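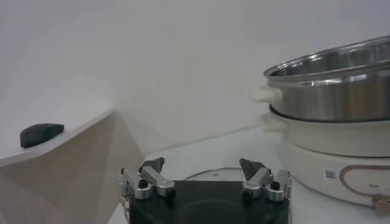
The budget for the second arm is due in November, and I have spent most of my evenings this month turning a wish list into line items. The first pass had one row for the arm, one for the gripper and one labeled "misc." The misc row was where the trouble was. Take the cooking bench, with a glass lid lying flat on the table, a stainless steel pot stacked on a white electric cooker, and a two-finger gripper with angular pads. Each of those objects puts a requirement on something I have to buy, and almost none of those requirements were in the first version of the spreadsheet. This post is the second version, written out in words.

Posted April 17, 2022

Some background for anyone who hasn't read the earlier posts. We are a small shop at Skiltdale. The work is household handling tasks: lids, pots, handles, knobs, putting things on other things. We run one arm now and want to run two. The money comes in a single yearly round and can't be moved between rows after it is approved, so a bad guess in the plan stays a bad guess for twelve months.

The arm

I had two quotes, one from Vurkham and one from Lemaire. On payload and reach they are close enough that I stopped comparing them on payload and reach. What separated them was what the price included. Vurkham quotes the arm, the controller and the cable set. Lemaire quotes the arm and the controller, with the cables, the mounting plate and the emergency stop box as options on page four. After adding the options back in, the Lemaire quote was the higher of the two. It had been the lower one on page one.

Lead time is 13 weeks from Vurkham. Lemaire would only give a range, and the top of the range was past the end of our fiscal year. If an invoice lands in the wrong fiscal year here, it has to be approved again. That settled it for me before I got to the service terms.

The service terms, for completeness: Vurkham covers parts and return shipping for the first year, outbound shipping is ours. An arm in its crate is heavy. I put one outbound shipment in the budget. We used one last year, for a joint that failed its brake test.

Fingertips

Fingertip pads are a consumable and I had been treating them as part of the gripper. They wear on the inside face, and on pot rims and metal lids they wear faster. I went back through the maintenance log and found we changed pads every 300 hours of run time at the beginning, then more often when we moved from plastic containers to metal cookware. The log doesn't say why the interval changed, only that it did. I am planning on the shorter interval for both arms.

We buy the pads from Hastton in pairs. Their minimum order went up this year. The sensible thing is to buy the full year's supply in one order and store it, which also saves on freight. Store them out of sunlight. The last batch sat on a windowsill and the top few pairs went hard.

Screws for the finger linkages also get their own row now. They are cheap. They are also the most common reason for a stopped afternoon, since the size isn't one the local hardware store carries. I am ordering a box.

Props

This is the row I underestimated the most. A cooker is a household product and costs very little next to an arm, so it is tempting to leave it out and buy it on petty cash. Three problems with that.

First, models change. We bought a cooker, set up the task around it, went back for a spare and the shop had a newer one with a different handle. A handle that sits differently changes the approach angle, and the approach angle was most of the work. Buy the spare at the same time as the first. I now budget two of every prop that has a handle, a lid or a knob.

Second, glass lids. They are slippery, they show up badly on a pale tabletop, and they break. I count lids separately from the pots they came with. Several sellers will supply a lid alone if you ask and will not list it on their site.

Third, storage. Thirty pieces of cookware take up a shelving unit, and shelving is furniture, and furniture is a different budget code here with a different form. If your organization works the same way, start that form early.

The total for props came to more than I wanted to show anyone. Per item it is small. The average for the pieces we use most was 147 dollars per station setup, covering cooker, pot, lid and spare lid, before tax.

Table and surroundings

We use a white tabletop. It is easy to wipe and easy to match between stations, and it gives reflections under overhead lights. I priced a matte surface for the second station and then took it back out. If the two stations look different, results from one don't carry cleanly to the other, and we would end up resurfacing both. Same tabletop, same wall color, same light fixtures. The fixtures are discontinued and I found the remaining stock through an electrical supplier who had four left. I asked them to hold all four.

Power needs a line too. The current circuit feeds the controller, the workstation and whatever appliance is on the table. We mostly run appliances unplugged, but a few planned tasks need them on, and a cooker drawing full load on the same circuit as a controller is asking for a fault in the middle of a run. The electrician's estimate for a separate circuit was lower than I expected. Getting the building to agree to a date was the slow part.

Things I cut

A third camera mount. A second tool changer. A proper cart for moving props between stations (a used kitchen cart will do). The extended warranty on the workstation, which cost nearly as much as replacing its drive and power supply. I also cut travel to the Vurkham training course and replaced it with the remote version. I may regret that one. The remote version skips the section on recalibrating after a collision.

Contingency

I set it at about ten percent, applied to everything except the arm, whose price is fixed by quote until the end of the quarter. The earlier version had contingency applied to the whole total, and the reviewers took it out in one stroke because it was a single large number. Split across the rows, next to a one-line note for each, it went through the first reading with a question on freight and another on the shelving.

Still open: whether Hastton will honor last year's pad price on a full-year order, and whether the shelving form needs a floor plan. I have sent both questions and will update the spreadsheet when the replies come in.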